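2021-10-10, race engineering notes

Well, the Toltier car is back from its second day at the Riltureck circuit and I finally have a quiet hour to go through the logs (and a fresh pot of coffee, bless it). Mbali Pillay drove both sessions and was wonderfully patient with us while we chased the front ride height all morning.

The new Pacheco dampers are much calmer over the curbs at turn two than the set we ran in August - I really didn't expect the rear to settle so early. Mbali says she can pick up the throttle sooner there, and the traces agree with her.
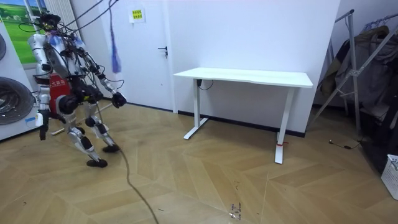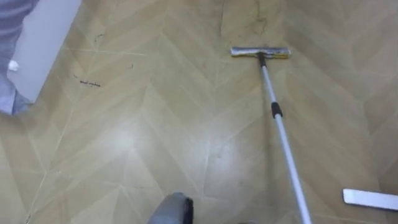 Brake temps are still my worry. The left front ran hotter than the right in every long run, and I'd like us to look at the duct before anyone touches the bias again. Log has 2,136 samples from the morning and 1,554 from the afternoon, where we lost the sensor for a bit.

To do: call Skumov for the spare loom, and re-zero the steering pot, please, I forgot again.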